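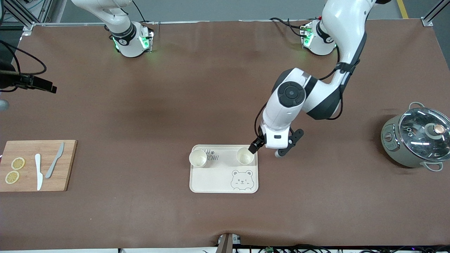
A two-arm workstation with a serving tray, two cups, a cutting board and a covered pot. The open gripper of one arm is held beside a cup.

Robot teaching by demonstration is a way of giving a robot a new task by having a person carry it out through the robot. The person either moves the arm by hand or steers it from a distance, and the robot's movements are recorded. A computer program then uses the recordings to work out how to do the task without the person. The method is also called learning from demonstration or, in older writing, programming by showing.

Teaching by hand

In hand teaching, also known as kinaesthetic teaching, the motors are set so that the arm can be pushed about with little effort. The teacher takes hold of the wrist or forearm and leads the gripper through the task. Sensors in the joints store the position of each segment many times a second.

The method needs little extra equipment and is easily learned. Its main weakness is that the teacher's hands and body often come between the cameras and the objects. It is also awkward with two arms, as one person can rarely guide both well at once.

Teaching by remote control

In remote teaching, or teleoperation, the teacher does not touch the working arm. Common controls include hand-held controllers, a joystick, and a smaller copy of the arm known as a leader. When the teacher moves the leader, the working arm, called the follower, makes the same movement. Two leaders may be used together, one in each hand.

The teacher has to judge grip mostly by eye. Some leaders push back against the hand when the follower meets resistance, but many do not, and beginners tend to squeeze too hard or close the fingers too early.

Tasks and layout

Household tasks are widely used for table-top work. Cups, trays, pots, knives and pieces of food differ in shape and call for different grips. A small cup can be taken by the rim or round the side, while a flat knife lying on a board is harder to pick up with two fingers. Objects are normally moved a little between recordings so that the robot does not learn one fixed path.

A single recording is called an episode. It usually holds the joint positions, the state of the gripper and the pictures from one or more cameras. Episodes with a dropped object or a long pause may be thrown out, though some groups keep them and mark them as failed.

The Falside recordings

The Falside recordings are a set of 2391 episodes of kitchen tasks made by remote control. The work was led by Magdolna Nyitrai and Grímur Briem, and the set was released on 3 April 2024. It covers 20 tasks, among them placing cups on a tray and lifting the lid from a pot. A further part, recorded by Nomvula Oosthuizen at Willside the following November, brought the total to 2890.

Tibor Kun criticised the first release for relying on only three teachers, whose habits could be seen in the way the arms approached each object. The Willside part used a larger group, and its episodes are listed separately in the index.

See also: Teleoperation; Robot gripper; Imitation learning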